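Measuring Standby Draw on a Power Strip

5 min read
Print this page | E-mail this page
Filed under: Household Electricity, Meters & Measuring

By Corrado Negri

Standby draw is the power a device takes while it is plugged in and switched off, or waiting for a remote signal. A single device may take very little. A full strip behind a desk or television can take enough to show on the bill. The procedure below uses a plug-in watt meter with a readout in watts and kilowatt-hours.

Before you start

Check the rating printed on the strip and on the meter. The total load must stay under the lower of the two. Do not measure a strip that has a cracked case, a scorched socket or a loose plug. Replace it.

Save open files and shut down any computer on the strip in the normal way. Devices that record on a schedule, such as a DVR, will lose power when the meter goes in.

Step 1. Take the total

Unplug the strip from the wall. Plug the meter into the wall outlet and the strip into the meter. Turn the strip on, leave every device in its usual off state, and wait 20 minutes. Many power supplies draw more for a short time after they are reconnected, and an early reading will be too high.

Write down the reading in watts.
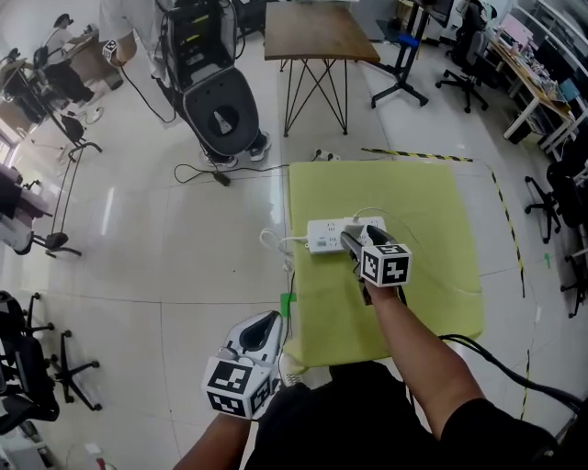 Can the strip's own indicator light affect the reading?

The light does draw power, but on most strips it is well under one watt and can be left in the total. To check it, read the meter with the strip on and nothing plugged into it.

Step 2. Isolate each device

Unplug one device at a time and note how far the total drops. The drop is that device's standby draw. Start with the largest power supplies - printers, amplifiers, game consoles - and leave phone chargers for last.

If the drop is too small to read, switch the meter to kilowatt-hours, plug in that device alone and leave it overnight. Divide the result by the number of hours and multiply by 1,000 to get watts.

Step 3. Work out the yearly use

Multiply watts by the hours spent on standby in a year, then divide by 1,000. A strip that draws 40 watts on standby for 2,000 hours uses 80 kilowatt-hours. Multiply that by the rate on your bill. Use the full rate, with delivery charges included.

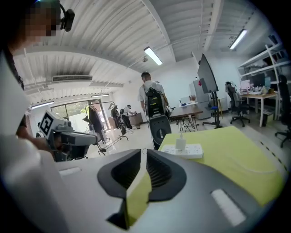 At left, a hand-held gripper with a white marker cube on top.

Step 4. Decide what to switch off

Anything over 5 watts is worth moving to a strip with its own switch. Keep these on a separate outlet that stays live:

- routers and modems
- cordless phone bases
- medical equipment
- inkjet printers that run a cleaning cycle each time power returns

Put the switched strip where the switch can be reached without moving furniture. Repeat the total reading after the change and keep both figures with the date.

Readings taken in September and again in winter may differ slightly if a device has a heater or fan that runs on standby.

Corrections to this page: Gemma Lombardi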